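Otamley Dining Room, quarterly safety inspection
Form 1016, Castillo Property Services
September 9, 2021

Exit door: Pass. Opens fully, closer adjusted.
Extinguishers (2): Pass. Tags current to January.
Emergency light, corridor: Fail. Goes out after 3 minutes on test. Replace Pekier battery pack. 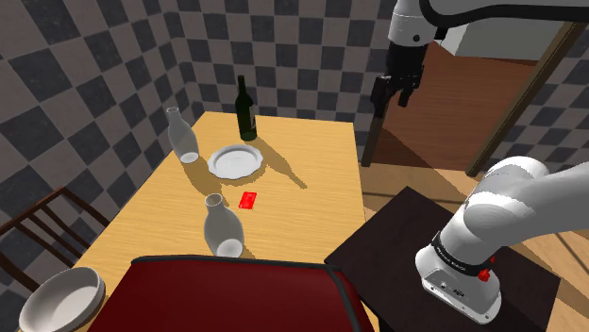
Wall outlets: Pass. Cover plate at outlet 88 was cracked at last visit, now replaced.
Smoke detector: Pass. Fasex unit, sounded on test button.
Table legs and joints: Pass. Bolts tightened.

Reinspect corridor light once the battery is fitted. No other items open.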